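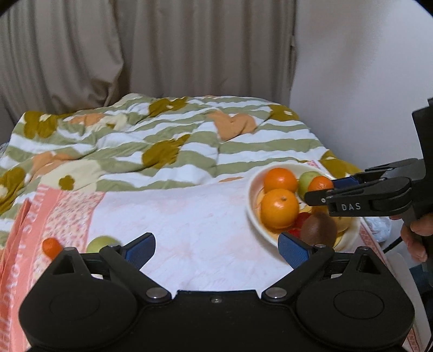
What does a family business look like when the third generation is already on the payroll?
At Malard, a maker of window fittings with 80 employees, it looks like a regular workplace with a few extra rules. I spent a morning there in July as part of an open day for owners of small and mid-sized family firms.

The visit started at 8:30 in the canteen. Malard is owned by two branches of one family, and 6 relatives work in the company. Two run it, one is in purchasing, and the other three are on the shop floor or in shipping. Each of them has a written job description and a boss who is not their own parent. That last rule came in after a bad year between a father and son in the tool room, and the father told us about it himself.

From there we walked the plant. The stamping hall is loud and older than the rest, with the first press still bolted down near the door. Assembly moved to a new building when Climar became a regular customer. On the board by the line, the count for the previous day was 2,847 hinges. The line can make up to 3,000 on a good day, and the shift lead said the gap was a late delivery of pins.

The part I had come for was the session on handing over. Malard spent four years on it. The older generation kept their offices for the first two, and the staff went on taking questions to them out of habit. In the third year the offices were moved to the far end of the building, next to the archive. People stopped walking that far.
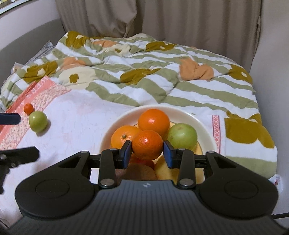

Mandarin held above an off-white bowl of fruit.

After lunch we split into small groups. Mine had the owners of Drudik, a trucking firm, and a couple from Pons, a bakery supplier. The Drudik people have three children and no plan. The Pons people have a plan and one daughter who has said she would like to be a vet. We talked mostly about pay. Malard pays relatives the same scale as everyone else and settles ownership money separately, once a year, on paper. Drudik had been mixing the two – a truck here, a rent payment there – and could no longer say what anyone earned.

I would have liked more time with the employees who are not family. We met only two, both long-serving, and both with a manager standing nearby.

The day ended at 3:30. Parking is tight, so come by train if you go to the next one. The station is a ten-minute walk, and the side gate is closer than the main entrance.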